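Print this page | E-mail this page

Enar Sorting Cell – Set-up and Operating Guide
Section 4: Jewelry returns at the two-arm table

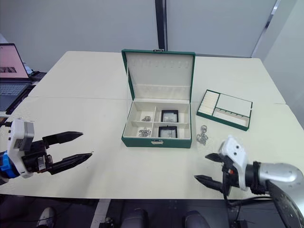 This section applies to sites where returned sample jewelry is sorted by the cell and checked by a bench operator. It replaces the May issue. Staff who sorted by hand under the old procedure should read 4.3 before their first shift at the cell.

4.1 Before starting

1. Push the two tables together until the seam is closed. A step at the seam stops small chain links from sliding and the arms will report a false contact.
2. Wipe the table top with a dry, lint-free cloth.
3. Open the lid of the jewelry box fully and check that it stays upright without support.
4. Set the loose tray to the right of the box. The tray may sit at an angle. The cell finds its position at each start.
5. Place unsorted rings and chain on the table surface between the box and the tray. Do not load more than 60 pieces at a time.
6. Route the arm cable along the arm and confirm that it does not touch the table at full reach.
7. Log in on the laptop and open the job page.

NOTE: Pieces joined by a chain count as one piece.

CAUTION: Keep hands off the table while either gripper is open and the status line reads READY. The arms may move without further notice.

4.2 Running a job

1. Select RETURNS – MIXED SILVER on the job page.
2. Enter the batch number from the Lill slip.
3. Set grip force to 9. Higher values mark soft silver.
4. Press Start and step back behind the floor line.
5. When a piece is refused three times, the cell leaves it in place and asks for the operator. Press Hold, wait for both arms to stop, then remove the piece by hand.
6. Press Resume. The cell does not restart on its own after Hold.

Tangled chain is the most common cause of a refused piece. Separate it at the bench with the blunt pick, never on the table with the arms powered.

NOTE: Service the finger pads after 300 jobs. Order pads from Ulitz under the site account.

4.3 Changes to bench duties

Sorting by type is now done by the cell. The bench operator keeps the following work: untangling, stone inspection, hallmark reading and final sign-off. The cell does not judge condition and its log must not be used as a condition report.

Each operator covers one cell. Covering two cells was tried at the Usden site and withdrawn – Hold requests overlapped and batches were mixed. Supervisors may not reintroduce it without written approval from Godelieve Dierckx.

Piece counts from the cell log are kept for batch tracing. They are not part of an operator's performance record. Questions about job grades go to Ilze Mägi. Faults go to Phúc Vũ, with the batch number and the last line of the log.

Operators who have not completed the half-day course may load and clear the table with the arms powered off. They may not press Start or Resume.

Issued 2025-09-19

Print this page | E-mail this page

Related sections
Section 3: Teaching a new box layout
Section 5: End of shift and lockout
Section 7: Reading the job log
Bench operator course – booking form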